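Teaching a plug to a machine: what our group got out of one term

Final project report, Robotics Elective
Author: Fouad Hamdy, for the Flamholm group

1. What we were asked to do

The elective handout said each group should pick one household job and collect enough hand-held gripper demonstrations to train a small policy on it. Other groups picked stacking cups and folding a cloth. We picked putting a wall charger into a power strip, mostly on my say-so, and I have regretted it a few times since.

The claim we were meant to test came from the course notes: that a task a person can do in a few seconds can be learned from a modest set of demonstrations by people with no robotics background. I didn't believe this in March and I only partly believe it now. The report is organised around where I think the claim holds and where it doesn't.

2. Set-up

We worked on a white board laid across the bench, with one power strip, one charger and the hand-held gripper the course lent to each group. The strip was never connected to the mains during collection. Our supervisor insisted on that and checked it before every session.

We named our two policies Vemik and Dosov so we could talk about them without saying "the first one" and "the other first one". Vemik was trained on everything we recorded. Dosov was trained only on the demonstrations that survived our clean-up. Both used the same code and the same settings, and both were run on the lab arm with the same style of fingers we had used by hand.

3. Collection

We recorded 105 demonstrations. Each began with the charger somewhere on the board and ended with it in a socket, or with the person holding the gripper giving up and calling it. We kept the failures in the raw set because the handout told us to, although it never said what to do with them afterwards.

My first complaint is with the word "demonstration". It suggests somebody who knows how to do the thing is showing how it's done. We didn't know how to do it. Two wide flat fingers are a poor match for a small cube with rounded corners, and for the first few sessions we were learning the job while recording ourselves doing it. You can see this in the data. The early runs are full of regrasps, and in a good number of them the charger gets pushed along the board before anyone gets hold of it.

The second complaint is about variety. The handout asks for "varied starting positions". We moved the charger around, but the strip tended to drift back to the far side of the board because that was where its cable sat comfortably. By the time we noticed, more than half the set had been recorded. 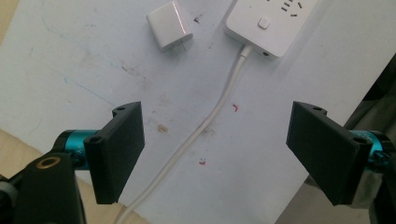

Figure 1. Start position with the gripper open. The strip's cable runs down between the fingers.

The cable deserves its own paragraph. A person reaching past it doesn't think about it at all. A gripper held low will catch it, and then the strip moves, and then the socket is no longer where you were aiming. We argued over whether to tape the cable down. I was against it, on the grounds that no kitchen bench I have ever used has its cables taped down, and a policy that needs tape isn't much of a result. I won the argument and our numbers suffered for it.

4. Clean-up

We went through the raw set and threw out any run where the strip shifted visibly, where the charger left the board, or where the person stopped partway to talk. That left 42. I think this figure should be printed on the cover of the course notes. Well under half of what we collected was something we would want a machine to copy, and the going-through took longer than the recording did.

5. Results

Each policy got 40 attempts. We scored an attempt as a success only if the prongs were fully in the socket with no help from a human hand.

Vemik managed none. It would get to the charger, close on it often enough, and then wander over the strip as if looking for something it had dropped. Dosov managed 10. Most of those came from starts close to ones we had recorded, with the charger lying in an orientation we had used a lot. When we turned the strip the other way round, Dosov didn't manage a single insertion, and we stopped early to save the prongs.

A quarter is a better score than I expected, and I'll say so plainly. It's also from one board, one strip and one charger, on a day when we chose the starting positions ourselves. Another group asked if they could quote it in their talk as proof that the method works. I asked them not to – or at least to put the turned-strip result on the same slide.

6. What I would change

Practise before recording. We should have spent the first two sessions with nothing saved at all.

Write the rejection rules down before collecting. Ours were made up afterwards, by people who already knew which runs they liked.

Move the strip on a schedule instead of whenever somebody remembered.

Use fingers with some give in the tips. We asked about the soft pads from the Baumgartner kit and were told they were out with another class until the end of term.

7. Marking note

The rubric gives equal weight to "task success" and "quality of data". I'd ask the teaching staff to look at that again for next year. Under the current rubric a group that picks an easy job and records it carelessly will outscore us, and I'm not convinced they will have learned more about where the trouble is. The raw runs, the rejected list and the score sheets for both policies are in the group folder, including the attempts we stopped early.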